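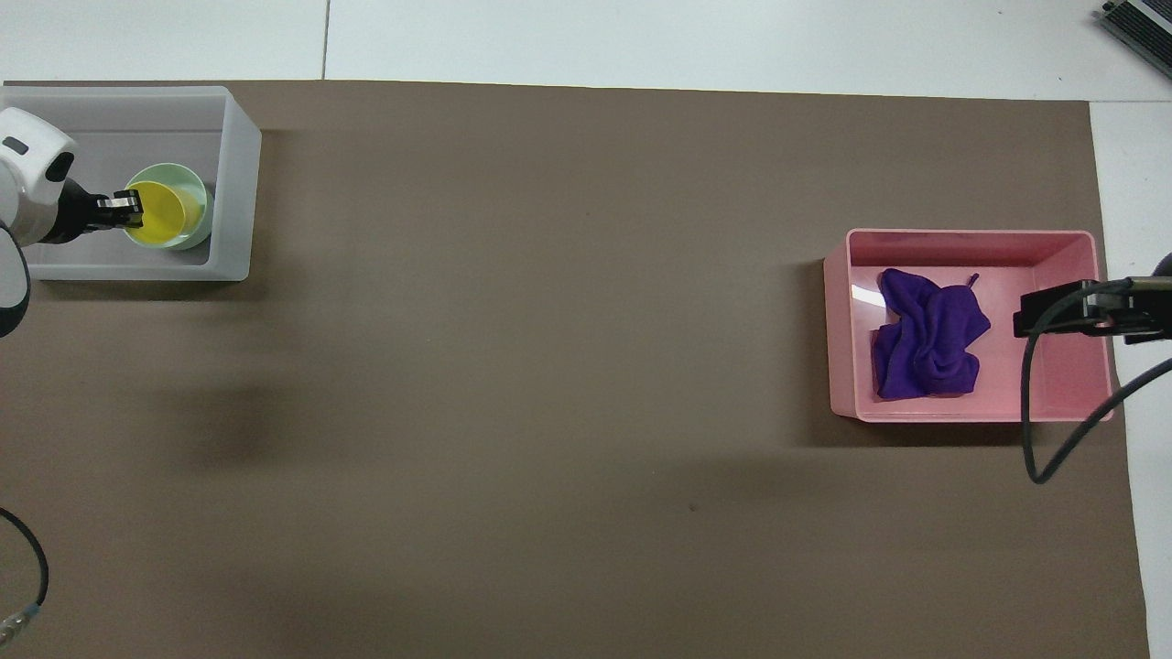 Evaluating a Product Offer: Handout 6
February, notes by Mitsuko Kubo
11 comments | 18 shares

Last session we read the Clestano brochure for its two-armed tabletop kit. This week we read it again, slowly, with a pencil. The brochure says the kit "tidies any surface." Any surface is a big promise. Underline it, and write next to it what a buyer would need to see before believing it.

Start with the price. The base kit is listed at 900 a month, and the setup visit is extra. Support is passed on to Wustum, whose terms run to 18 pages. Read page 11 before you get excited. Grippers count as wear parts, and you pay for those.

Task choice is where I get suspicious. A vendor picks what goes on the table, so ask who picked it and how often they tried.

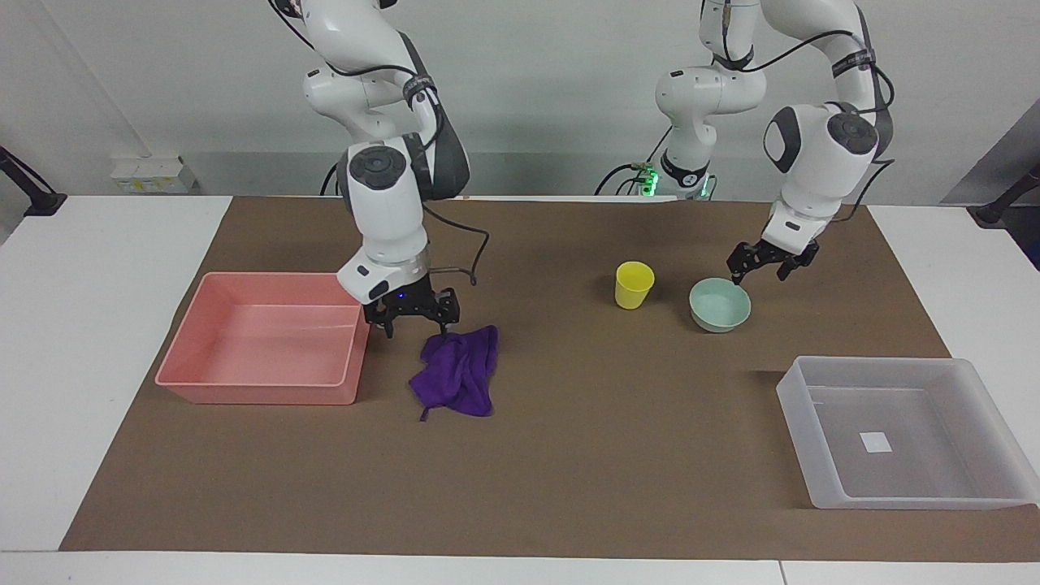 "Handles mixed household items" is the second claim to mark. Mixed how? A plastic cup and a small round bowl are friendly things to pick up. The bunched purple cloth beside the pink bin is a better test, and I'd want to see it tried many times over, in a different heap each time. I'd also ask for glassware, wet cloth and a cluttered table. The brochure mentions none of them.

For next time: write one page on whether you would sign. "It depends" is fine if you say on what. Bring your marked copy.

Related
Handout 5: Reading a Service Contract
Liltico: What the Free Trial Leaves Out
Tatlı and the Two-Year Lease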